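Search this site Search Enter keywords

Parents' corner: the night our street learned to knock

By Vira Zinchenko

In May my neighbour's father went out of the house in his slippers and did not come back for lunch. He is an old man and he forgets things. My neighbour, Melaniia Melnychuk, asked me to write about it for the newsletter, because she thinks other families should be ready. I agreed, but it took me until now to find the words.

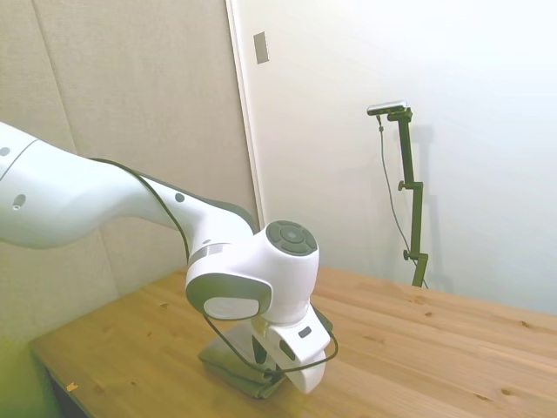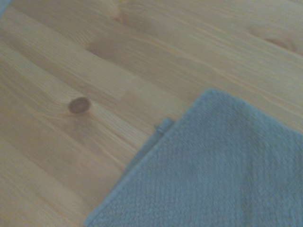
When Melaniia rang my bell I was bathing my youngest. She said only, "Dad is gone," and I saw that she had already been crying. I wrapped my son in my dressing gown and carried him to the neighbour across the road, whom I had greeted perhaps three times in my life. She took him from my arms and did not ask anything. I still think of this.

We made our first mistake very soon. All of us ran in the same direction, towards the shops, as he used to walk there for his newspaper. For the first hour we had no list and no map, and several people checked the same lane behind the Kamata bakery. The police officer who came was kind but firm with us. She asked one person to stay at the house with the phone, and she wanted a recent photo. Melaniia had 286 photos of her children on her phone and in almost none of them was her father's face. The best one was from a birthday, with a paper hat on his head.

After this it went better. Somebody put the photo in the school parents' group, and soon there were people in our street that I had never met. The manager of Hanico closed his store early and sent his staff out with torches. I walked with a girl of 15 who knew every hole in every fence between here and Otard Park, and I was ashamed that I did not know even the names of the streets.

He was found a little before ten at night, sitting on the step of a house in Mivine Street. He lived in that house when he first came to this country. The family who lives there now had given him tea and called the police. He told them he was waiting for his wife to come from work. She died many years ago.

Melaniia asked me to share what she does differently now. He wears a bracelet with her phone number. There is a recent photo of him on the fridge and also on her phone, with no hat. She wrote down his old addresses, his old workplace and the church where he was married, and each neighbour on our side has a copy. The most difficult thing for her was to tell people that he is ill. She had kept it quiet for a long time - she felt it was a private matter of the family.

I have thought about my own part too. I lived next to this man for years and I knew only that he grew good tomatoes. Now my children go to say hello to him after school, and he calls my son by the name of his brother, and my son answers.

If you would like a blank copy of the address sheet, please ask for it at the school office. We printed 50 and there are still some left.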